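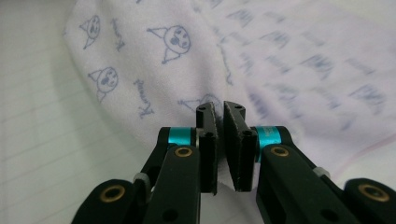
The sum that sells a folding robot is always the cheap one. Protent will quote you for the arm, and Skidora for the gripper, and both figures look kind. Then come the spare finger pads, the training hours and the person who stands by when a sleeve goes the wrong way.

One laundry manager I spoke to in March had budgeted for 1000 items a shift. Her trial managed 801. The salesman called that promising. She asked what it would cost to fix, and is still waiting for the answer in writing. I would keep the folding tables for now.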